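Destthorpe Indoor Cricket League: Frequently Asked Questions
Last updated March 12, 2018
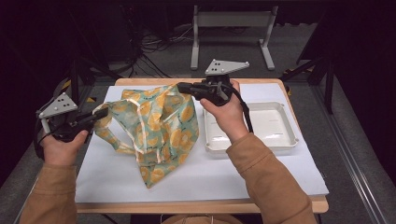 A fabric tote bag held up over a light wooden table.

When does the season start?
The first round is played in the last week of February and the final is in early summer. Fixtures go up on the league page and on the board at the Lulleo Sports Hall.

How many teams are there?
There are 11 this year, in one division. Each side plays the others once, and the top four go through to the semi-finals.

How many players do we need?
Six on court, and you may name up to eight. A side with four or more players can start the match. With three or fewer the match is forfeited.

Can I join without a team?
Yes. Fill in the single player form and we will pass your details to captains who are short. Last season most people on the list had a game within a fortnight.

What does it cost?
A team pays 542 pounds for the season, which covers court hire, umpires and balls. Half is due on entry and half before round four. We can't refund a team that withdraws after the fixtures are out.

What should I bring?
Indoor shoes with non-marking soles and your own gloves if you have them. Bats and stumps are kept at the hall. Spiked or studded shoes are not allowed on the court.

Is there an age limit?
Players must be 15 or over on the day of their first match. Under-18s need a signed consent form.

How are ties settled?
Points are shared in league matches. In a semi-final or final, the side that lost fewer wickets goes through. If that is level too, each side faces one extra over.

What are the Plinovico Cup and the Varela Plate?
The Cup goes to the winners of the final. The Plate is a one-day knockout for the teams that finish fifth to eighth.

Where do I park?
Behind the hall, off the side road. The front spaces are for the swimming pool until 7pm.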